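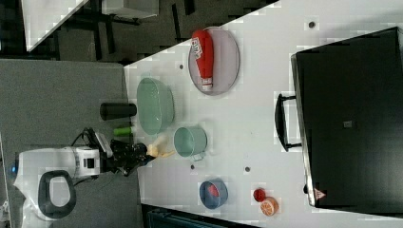

Does a past cannabis conviction still block someone from getting a license to sell it in Erneck? Under rules that take effect in July, the answer depends on what the conviction was for and how long ago the sentence ended.

The Erneck licensing office has published revised eligibility rules for retail cannabis permits. The revision removes simple possession from the list of disqualifying offenses. It also shortens the waiting period for low-level sale convictions to 2 years, counted from the end of the sentence, including any probation.

Under the current rules, any drug conviction leads to an automatic denial, whatever the amount involved. Applicants can appeal, but the appeal goes back to the same desk that issued the denial.

"The old text treated a possession fine and a trafficking sentence as the same event," said Violeta Urrutia, the office's deputy director for permits. "Staff had no discretion. The form had a single box, and if it was checked, the file was closed."

The new form splits that box into separate fields for offense class, date of sentence and date of completion. Applicants must attach a certified court record for each entry. Records that have been sealed or expunged do not have to be listed, and the office says it will not ask about them in interviews. Convictions involving violence, sales to minors or fraud remain disqualifying with no time limit.

The application fee stays at $2000. A reduced fee of $800 will be open to applicants whose only prior denial was based on a possession offense. The reduced fee applies once per person and cannot be transferred to a business partner. 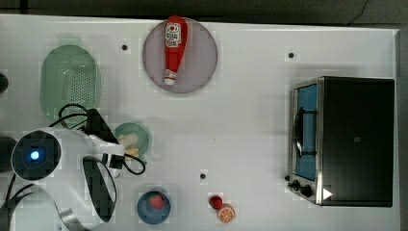
Tabletop with kitchen items, including a colander and a plate.

Background checks will cover every person with an ownership stake, as they do now. Hired staff will be checked only if they hold keys to the storage room or have access to the inventory system. Prunerura, a retail company with shops in the Balaskas district, had asked the office to drop staff checks entirely. The request was declined.

Felicidad Ignacio, compliance manager at Prunerura, said the narrower staff check would still shorten hiring. "Most of our open positions are at the counter," she said. "Those people can now start without waiting for a clearance letter."

Attorney Kosmas Raptis, who represents denied applicants, said the certified record requirement could cause delays. Older possession cases were often handled in courts that have since merged, and the paper files — where they exist — are kept off site. He has asked the office to accept a sworn statement when a court confirms in writing that a record cannot be found. Urrutia said the request is under review.

The rules do not change federal law. License holders who are not citizens may still face immigration consequences for working in the cannabis trade, and the revised form now carries a notice to that effect on its first page.

Pending applications will be moved to the new form without a second fee. Applicants denied under the old rules must file again.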